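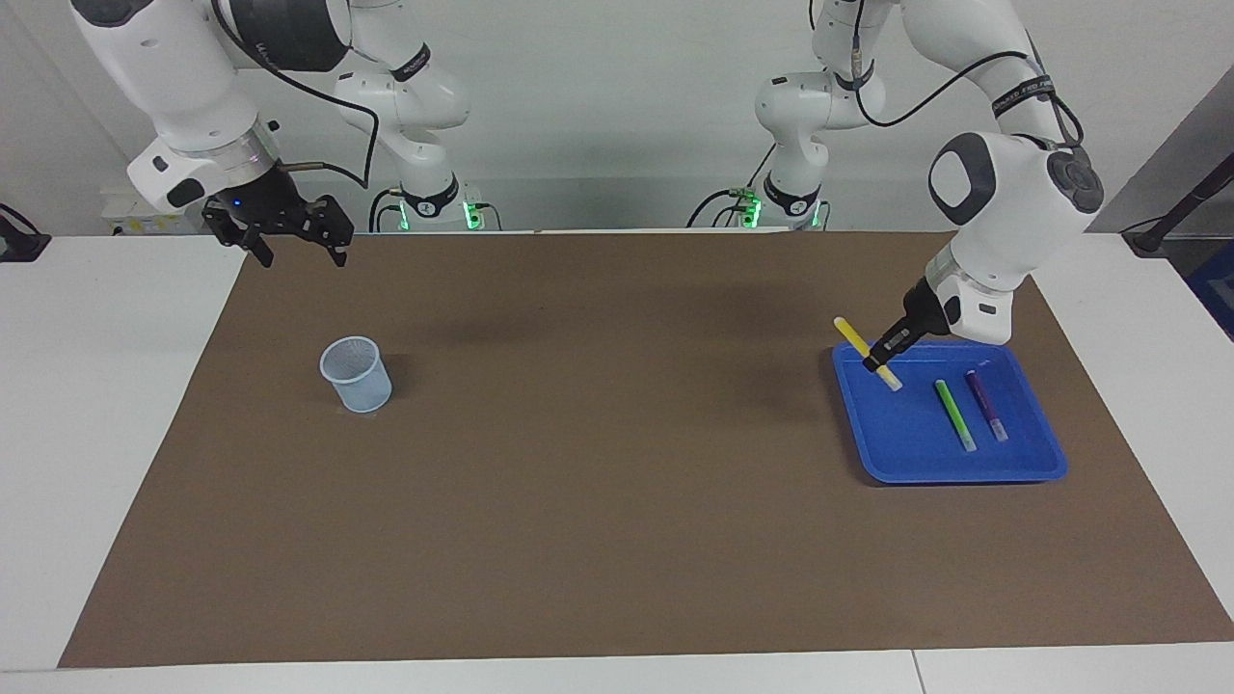 Notebook, packing bench – March, after lunch

Brown paper down again over the white table. It covers nearly the whole top, with a strip of white left showing along the front, where I can see what I've spilt. The last sheet did 50 parcels for Atley before it looked like the floor of a chip shop. I said I would change it at 40. I did not.

Paper stock: Halima found a roll at the back of the Cirkia shelf, marked 102 in her handwriting. She can't remember whether that was metres, pounds or the room it came from. I measured one end, got bored, and have written "plenty" on the card.

Taping. Tried the sheet held at the corners only, as Ngozi prefers. It creeps when you lean on it, and I lean on everything. Tried it again with tape all along the back edge and it stayed put, though getting it up again took some of the paper with it and most of my goodwill. Going with corners plus one strip in the middle until someone complains.

Creases: the roll end still wants to be a roll. Weighted it overnight with two Bredutico catalogues, the first real use either has had. Flatter now. Small jars still wander towards the wall if you set them down carelessly.

Order 3587 (Onyeka) is waiting on inner boxes. Jarmila wants it folded on the brown paper and nowhere else, after the business with the grey smudges. Fair enough. I maintain the smudges were there when the boxes arrived.

To do:
– sharpen or bin the long scissors
– ask Temitope B. for the good tape back (Temitope I. says she never had it, and I believe her)
– stop writing phone numbers on the sheet, we threw away the courier's last time

Last updated: March, 16:20

Comments

Halima Lawal: It's metres. I'm nearly sure it's metres.

Ngozi Briggs: Corners only. You're leaning wrong.

Temitope Babalola: Tape is in my drawer, second one down. It's half a roll now, sorry.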